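Guritz two-finger gripper, kit for home-built arms

Product code: Huvon 8
Sold as: single kit or left and right pair
Assembly: by the customer, with hand tools
Stock: in stock at the Yip workshop

Description

The Guritz is a parallel gripper for people who build a robot arm at home or in a shared workshop. It comes as a kit of parts. You get the white housing, two black fingers with padded inner faces, the motor, the finger slide, the motor cable and a bag of screws. The arm is not included, and neither is the wrist camera.

I designed the first version for my own pair of arms, which live in my family's sitting room. There I have no proper bench. The things to pick up are the things a family has, and they lie on a cabinet or on a stool. For this reason the fingers are made for small household objects, and the housing has smooth sides so that it does not catch on curtains and cloth.

The camera bracket fits on the back of the housing and accepts most small board cameras. Please set it so that both fingertips are inside the view when the gripper is fully open. If you see only one fingertip, turn the bracket a little and tighten it again.
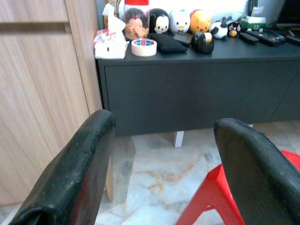 Wrist camera view with the gripper open, toward the low cabinet.

The finger pads

The pads are the part which you will change most often. They are glued on a thin plate, and the plate is held by two screws from the outside, so you do not need to take the finger off. Dust makes the pads slippery. Wipe them with a damp cloth and let them dry before you use the arm again. Do not use alcohol, as it makes the surface hard after some weeks.

One spare set of pads is in the box. More sets can be ordered under Spare parts below.

Picking up keys

Many customers ask me what they should try first. My answer is a bunch of keys. A box or a roll of tape is easier, but it will teach you very little about your settings. Keys lie in a different shape each time, they are thin at one place and thick at another, and the ring moves when a finger touches it.

Put them on a plastic stool in front of the arms. A stool is low, you can walk around it, and you can move it a little between two attempts. If the seat has raised ridges, so much the better, because the fingertips can go slightly under the metal. On a flat and smooth top the keys like to slide away. With two arms, start with both grippers open and above the height of the seat, one at each side, and bring only one of them in.

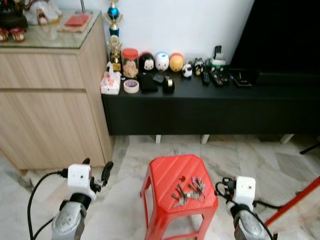 Close slowly. The default closing speed in the Fimotis software is 15, which is good for soft things and too fast for metal. For keys I use 7. The holding force can stay as it is.

Mikkel Arnardóttir, who has built two of these kits, takes the keys by the ring and never by the blades. I find the blades easier when several lie on top of each other. Both ways are possible with the standard fingers.

Cable

The cable leaves the housing at the side and must hang in a free loop before it goes down along the forearm. Leave the loop bigger than you think is nice. When the wrist turns to its end position, a short cable will pull on the connector, and a pulled connector is the most common fault in the letters I receive. Fix the cable to the forearm with a soft band. Hard cable ties can cut the cover.

Look also at what stands near to the arms. In a home there are chair legs, lamp stands and table frames, and a loop of cable finds them quickly. Move the arm once by hand through its whole range, with the power off, before you run anything.
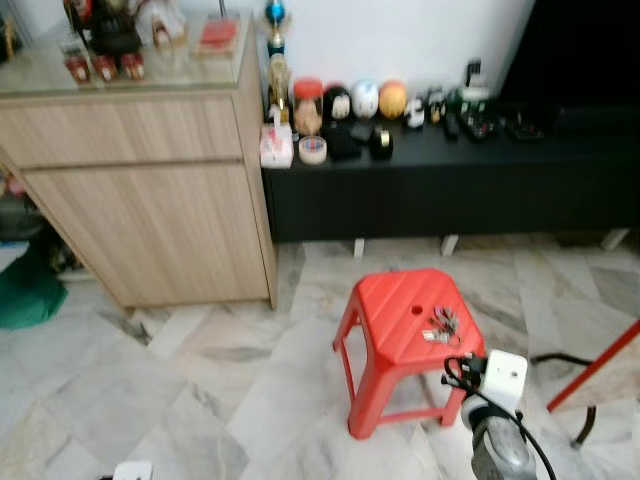 Technical details

Weight of the assembled gripper, without camera: 476 g
Housing screws: 8, all of the same length
Housing colour: white
Finger colour: black
Cable: black, with plug
Software: Fimotis, free to download with the kit

Spare parts

Finger pads, set of two
Finger plates, left and right
Motor cable
Camera bracket
Housing screws, bag

Delivery and questions

Orders are packed by me in the evening and leave the workshop the next working day. A version with longer fingers is planned for May, and it will fit on the same housing, so you can buy the kit now and change later.

If a part is missing, please write to me with the number on the bag and I will send it without cost. For questions about an arm from another maker, add a drawing of the wrist flange with the hole distances.

Hiu-tung Shek
Page last changed 12 March 2025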